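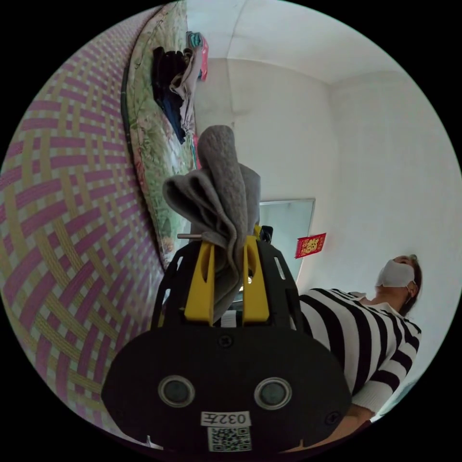

Equipment planner wanted, home handling project (part time, remote OK)

Hi! I run the equipment side of Jodo, a small outfit that records people doing ordinary chores at home with hand-held grippers, so that robot arms can later be trained on the same chores. Cloth is our big thing right now. Towels, shirts, bedding, whatever is piled up in the bedroom. I've been doing all the buying myself between other jobs, and the spreadsheet has gotten away from me. So I'm looking for someone to take over the planning and the budget before our next order goes out in July.

What we have and what we need

We have 42 hand-held grippers in circulation at the moment. The plan is to get to 100, and I need a person who can tell me whether that number makes sense. Maybe we should stop at 54 and put the rest into spare fingers and batteries. I go back and forth on this every week, and I'd love to hand it to somebody who enjoys that kind of question!

We also have to pick a supplier for the robot arms that come later. Three are on the list: Zakness, Addo and Ilico. I have quotes from two of them and a long, friendly email thread with the third that still doesn't contain a price. Shipping, spare parts, training hours and warranty terms are all quoted differently, so comparing them side by side is a job in itself.

What you'd be doing

Keeping the equipment list current. Every gripper has its own label and code, and I want to be able to look one up and see when it was bought, who has it and what's been replaced on it.

Building a budget we can live with – purchase cost, repairs, shipping both ways, storage, and the little stuff like screws and charging cables that never seems to make it into the plan.

Talking to suppliers. Mostly email, now and then a call. You'll need to be comfortable asking the same question twice.

Working out how many spares go with each kit. People record in their own homes, and a kit with a broken finger can mean a lost day for them and a return shipment for us. Right now I send one spare pair with each kit, and I picked that number with no math behind it at all.

Reading the notes our recorders send back. They'll tell you if a grip slides on thick fabric or their wrist gets tired, and I want those comments to shape what we buy. If folding a heavy blanket is miserable with the current fingers, I'd like to know that before I order another box of them.

Who I'm hoping to hear from

You've bought equipment for a group of people before. A school lab, a repair shop, a rental business, a theater, a clinic, it all counts. You're good with spreadsheets and don't mind cleaning up an old one (mine has four tabs called "new"). You can explain a cost to somebody who didn't ask for the details.

You don't need an engineering degree. I'll teach you what the parts do and which ones wear out. I will ask you to use a gripper yourself for a few sessions, folding your own laundry with it, so you know what you're buying. It's slower than using your hands and a bit silly at first, and then you start getting picky about towels.

Hours and pay

The job is part time and you can set most of your own schedule. There's one planning call in the morning, 9 a.m. Central, at the start of each week. Order periods get busier, and July will be one of those. We pay hourly, and I'll give you the rate in my first reply so you can decide before spending time on a call. Gripper practice is paid at the same rate.

You'll report to me. I approve anything we spend, but I want your recommendation in writing first, including the times you think I'm wrong.

How to apply

Send me a short note through the contact form on the Jodo site and put "equipment planner" in the subject line. A resume is fine, but what I really want is a paragraph or two about something you bought for a team: what it was, what it cost compared with what you'd planned, and what you'd do differently now. Leave out anything confidential.

If it looks like a match, I'll set up a call and send you a cleaned-up copy of our parts list to look over beforehand. There's no homework to hand in – we'll just go through it together on the call. I answer everyone, though it can take me a few days when kits are going out.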